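Kitchen Help > Fruit and Vegetables

Pomegranate juice marks on a light plate, and is this one ripe?

Posted by Aguiar, 17/03/2019

I bought a pomegranate at the market and it has been out at room temperature since I brought it home. The skin is mostly red, but one side goes over to orange and yellow near the crown end. The ones I bought in December were red all the way around, so I don't know if this one was picked too early.

I also want to know how to open it without staining things. My plates are light colors and I keep them in a black rack on the table. Last time I cut one on a white plate and the juice left a pink ring that took two washes to get out. The table has a soft gray covering that I can't put in the washing machine, and I would like to keep juice off it.

Fruit and plates:
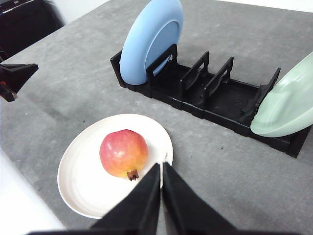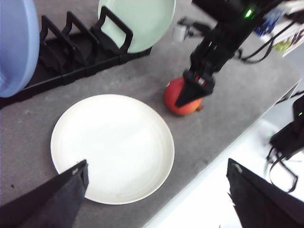
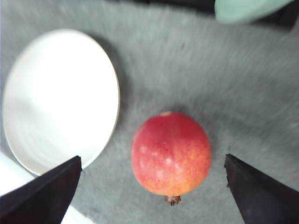 I don't own a juicer. I only want the seeds, for a salad. The fruit weighs 236 grams on my kitchen scale. Is that light for a pomegranate? The sign at the market gave a price per piece, so I had nothing to compare it with.

Fomix

Color does not tell you much. Some kinds stay partly yellow when they are ripe. Go by the weight in your hand and by the skin. It should feel heavy for its size and the skin should be firm. 236 grams is on the small side but fine.

For the juice, do it under water. Fill a deep bowl with cold water. Cut a shallow circle around the crown and lift it out, then score the skin from top to bottom along the ridges. Put the fruit under the water and pull it apart with your hands. The seeds sink and the white parts float. Skim those off and drain the rest in a strainer. It takes me 14 minutes for one fruit, and the water catches nearly all of the juice — you will still want an old shirt.

Do the scoring on a cutting board by the sink. I would not do it on the table with that covering.

For the pink ring, rinse the plate right away in cold water. If it has dried, make a paste of baking soda and water, leave it for a while and wipe with a soft cloth.

Bular

cut in half, hold over bowl, hit with wooden spoon. done in 60 seconds. it does splash

Doledley

I tried the spoon method once and had spots on the wall, so I agree with the water. One thing to add about keeping it. A whole pomegranate will last a few weeks in the refrigerator, but on the counter I would use it within one. Once the seeds are out, put them in a closed container in the refrigerator and eat them in a few days. They also freeze well if you spread them on a tray first — otherwise you get one solid lump.

If the skin has a soft or brown spot, cut it open and check the inside before you use it. Dry, rough skin is normal on an older one.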